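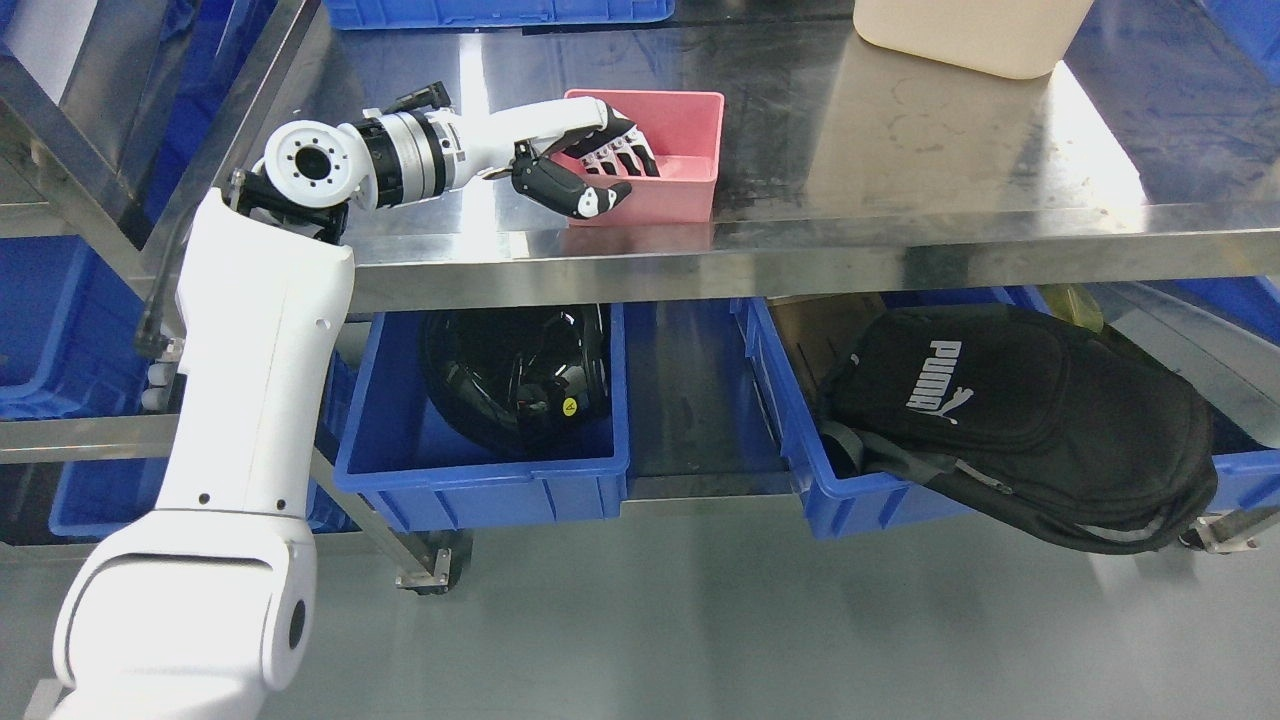

One organiser wrote to us after her first appeal and said that the hardest part had been the blank box on the first screen, where you are asked to say in your own words why you need the money, and that she had sat in front of it for most of an evening. Please don't let that put you off. You can save a half-written page as often as you like, nothing is shown to anyone until you choose to publish, and the wording can be changed at any time afterwards.

Section 2: Setting up your appeal page

Last revised 7th January

This part of the guide takes you from a new account to a page that is ready to share. If you haven't yet made an account with Livotstead, go back to Section 1 and come here once you have had the welcome email. You will want a cup of tea, your bank details and, if you are raising money for somebody else, that person close by or at the end of a telephone, as there are one or two questions only they can answer.

2.1 Before you start

Have these to hand:

The full name of the person or group the money is for, spelt as it appears on their bank account.
The sort code and account number the money will be paid into.
A target figure, even if it is only a first guess.
The email address you used when you signed up.

Note: If you are raising money for a registered charity, please use the charity form in Section 5 instead. The steps look much the same to begin with, but the money travels by a different route and we can't move an appeal from one to the other once it has had its first gift.

2.2 Creating the page

1. Sign in and choose Start an appeal from the menu. On a phone the menu is tucked behind the three short lines in the corner.

2. Choose who the appeal is for. The options are Myself, Someone I know, and A local group. If you pick Someone I know, we will send that person a message asking them to agree, and the page can't be published until they have. It's kinder to tell them it is coming.

3. Type a title. You have 40 characters, counting the spaces, so keep it plain. A name and a purpose will do very nicely: "New boiler for Pranden village hall" fits with a little room to spare.

4. Enter your target. We would gently suggest starting with what you need for the first stage and raising it later. It doesn't have to be a round number, either. The Uvbridge brass band asked for £413, which was the price on the repair quote for their old tuba, and people seemed to like knowing precisely what they were chipping in for.

5. Choose an end date, or tick Leave open. An open appeal stays up until you close it yourself.

6. Press Save and continue. You will see the words Draft saved in green at the top of the page. If you don't see them, press it again before you go any further.

Caution: The web address of your page is made from the title the first time you save. You can change the title later but the address will stay as it was, so do check the spelling of names now. The Domański family's supporters had a link without the accent on the n, and that is quite normal, as web addresses leave accents out. The name at the top of the page will keep them.

2.3 Writing your story

7. Click inside the box marked Your story and begin wherever feels easiest. Many people find it simpler to start in the middle, with what has happened lately, and then go back and add who everybody is. Three or four short paragraphs are plenty.

8. Say what the money will pay for. If there are several things, give each its own line, with a figure beside it if you have one.

9. Say what will happen if you raise more than you need, or less. It only takes a sentence, and donors do write in to ask.

10. Read it aloud to somebody, or to the cat, and then press Save draft.

Note: Please don't put home addresses, hospital ward names or a child's school into the story. The page can be read by anyone with the link, and it may turn up in searches too.

If you are writing about somebody's health, let them read it before it goes out, every word of it if they are well enough. We know how lovely it is to surprise people, but a person may be quite happy for friends to know that they are poorly and not at all happy for the whole town to know with what.

2.4 Adding the bank details

11. Open the Payments tab and choose Add an account.

12. Type in the name, sort code and account number. Take your time over this one.

13. We will send a payment of 2 pence to the account, with a four-letter code as the reference. It usually arrives the same day, though over the holidays in December it can be a good deal slower. When it comes, type the code into the box and press Confirm.

Caution: You have three tries at the code. After the third the account is locked for safety and you will need to ask the help desk to release it, which they will do quite cheerfully once they have checked who you are.

2.5 Publishing and the first few days

14. Press Preview and look at the page on a phone as well as on a computer if you can, as most of your visitors will be on their phones.

15. Press Publish. The button turns grey for up to 20 seconds while the page is made ready. There is no need to press it twice.

16. Send the link to a handful of close friends or relations before you share it more widely. They will forgive a spelling mistake and tell you about it, and a page with a few gifts already on it feels much less lonely to the next person who comes along.

17. Thank people as you go. Each gift has a Say thank you button beside it, and a line or two is enough. Gifts marked Anonymous can be thanked in the same way, and the message will reach the donor without showing you who they are.

Note: If a gift appears and then vanishes, the donor's bank has most likely asked them to approve it again. It will come back once they have done so. Please don't chase them in the comments, where everyone can read it.

To change your target, post an update or add a second organiser, go on to Section 3. For refunds and for closing an appeal early, see Section 6.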